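Home | About Us | Services | Rates | Contact

About Mamby

Most cleaning companies say they treat your home like their own. We have seen how people treat their own homes, so we make a smaller promise: the trash goes out and the sofa is fit to sit on.

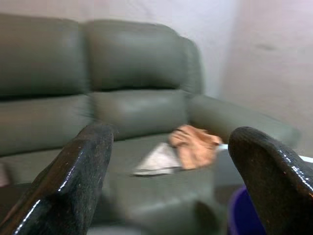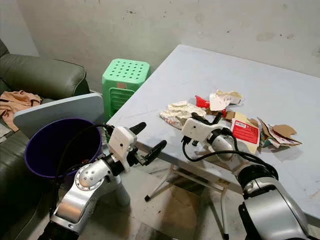 Sixten Myklebust and Nuala Ní Mhurchú started Mamby in Randham one November with 40 customers. We now look after 285 homes. We don't sell "wellness tidying," and we doubt a scented spray ever cleaned anything. Wrappers and torn packaging go first, then the seats, then the floor — most rooms need little more.

A standard visit is $146. If something was missed, tell Noura Majali within 30 days and we'll come back. We don't post star ratings. Anyone can collect those — ask a neighbor who uses us.

Print this page | E-mail this page

This site uses cookies. By continuing to browse you accept our cookie policy. OK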